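Clorden Repair Workshop — Monthly Safety Check
Checked by: Lionel Boyer
Date: June 18, 2023

Fire exits
Front door clear: Yes
Rear door clear: No
Comment: Boxes from the Pons delivery stacked against the push bar. Moved during the check. Please use the side store.

Extinguishers
In date and on brackets: Yes
Comment: The CO2 unit by the kettle is due for service in September.

Electrical
Leads and plugs undamaged: No
Comment: 2 extension leads with split sheathing, taken out of use. Wilent to supply new ones.
Portable appliance labels present: Yes
Comment: Item 182 has a label nobody can read. Retest and relabel.

Floors and walkways
800 mm walkway kept clear: Yes
Comment: Floor tape lifting near the sink — trip risk. Replace.

Benches
Mains lead unplugged before a case is opened: Yes
Side panels and screws stored off the floor: Yes
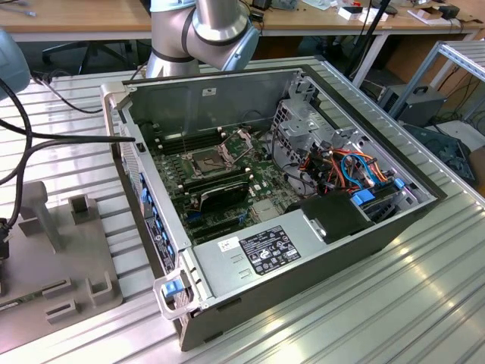 First aid
Box stocked: No
Comment: Plasters and eye wash low. Order from Dristetti with the gloves.
Accident book available: Yes
Comment: Last entry is number 11, a cut thumb. No follow-up needed.

Lighting
All working: No
Comment: Tube out over the goods-in shelf. Reported to the landlord.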